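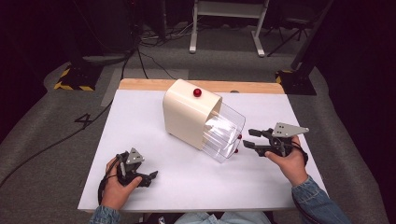

The long way down

It is just after seven on a Monday evening in Norcombe, and the whole of the church hall has gone quiet for a marble. It is a blue one, smaller than a grape, and it has been rolling for long enough that somebody has finished a cup of tea. It goes round a funnel, drops through a hole, rattles down a staircase made from lolly sticks and then, with the bell at the bottom in sight, stops dead on a joint between two bits of gutter.

The groan is wonderful. You would think someone had missed a penalty.

I came to marble runs the way most people do, by way of a child's birthday present that I ended up playing with long after bedtime. What I hadn't known is how many grown-ups never put theirs away. They build them up staircases and along bookshelves, out of copper pipe, old curtain rail, cardboard, bent wire and the insides of kitchen rolls. They swap tips on slopes as other people swap tips on sourdough. And they are, as a group, the most cheerful bunch of people I have met in years.

Sebastián Lagos runs the Monday group. He started with a wooden run his grandfather made, a simple zigzag with a cowbell at the end, and he still brings it along and sets it by the door so that people coming in can have a go before they have even taken their coats off. (Almost all of them do, including the vicar.) His own runs are much bigger. The one he is working on now, called Trusodo after a word his daughter made up, uses 800 marbles and fills most of the wall behind the stage.

“People ask what it's for,” he says, holding a length of track up to the light. “I tell them it's for the noise.”

He is right about the noise! A glass marble on beech makes a low, even purr. On tin it chatters. Drop a handful down a bamboo pipe and you get something close to heavy rain, and Lagos has spent most of the winter trying to get that rain to arrive in waves. He does it with a tipping cup, a little bucket on a pin that fills up, loses its balance, pours everything out and swings back for more. It is the best part of any run, I think. You know what is going to happen and you still lean in to watch.
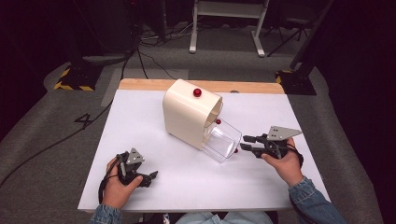 How steep should the track be?

Gentler than you expect. A drop of two centimetres over the length of a school ruler is plenty for glass on smooth wood, and anything much steeper will send the marble flying off at the first bend.

Bends are where the real skill lies. A marble coming into a corner wants to carry straight on, so the outer wall has to be higher than the inner one, and the track has to lean into the turn like a cycle track does. Beginners tend to build the wall and forget the lean. Then they spend the evening under the table with a torch. I speak from experience, and I can report that the floor of Norcombe church hall slopes towards the radiators.

The other thing beginners do is glue too soon. Everyone in the group told me this, and I glued too soon anyway. Masking tape looks dreadful but it lets you change your mind, and a good run is mostly made of changed minds. Leave it taped for a week. Roll the same marble down it over and over, then try a heavier one, then a chipped one. When you are thoroughly bored of it, get the glue out.
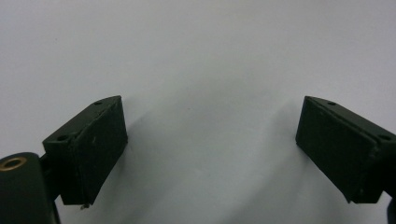 A workshop full of loops

Facundo Riquelme does this for a living, which still seems to surprise him. His workshop, Rivadeneira, takes up the ground floor of an old bakery, and the smell of sawdust has never quite beaten the smell of bread. He makes runs for libraries, waiting rooms and the odd very lucky living room, mostly in ash and brass wire.

He also makes a small boxed kit called Dulta, and I am in love with it. You get a handful of straight pieces, two curves, a funnel and no instructions at all. Riquelme took the instructions out after watching his nephews, who had followed the drawing on the sheet, run it twice and wandered off to find a snack. Without the sheet they argued over it until supper.

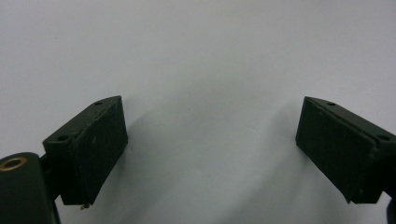 The big commissions take him months, and much of that time goes on lifts. Getting marbles down is easy enough, but a run that is meant to go all day needs a way of getting them back to the top. He has used chains, screws and wheels with little pockets round the rim. His favourite is a pair of wooden stairs that rise and fall past each other, so each marble is handed up a step at a time. I stood in front of that one for so long that he brought me a chair.

Back at the hall, the tea urn is off and people are wrapping track in old towels. The blue marble gets one more try. Lagos has shaved a sliver off the bad joint with a penknife, and everyone who was leaving has drifted back in with their coats on. Round the funnel, through the hole, down the lolly sticks, over the joint. The bell is tiny, about the size you'd put on a cat's collar, and you can hardly hear it for the cheering.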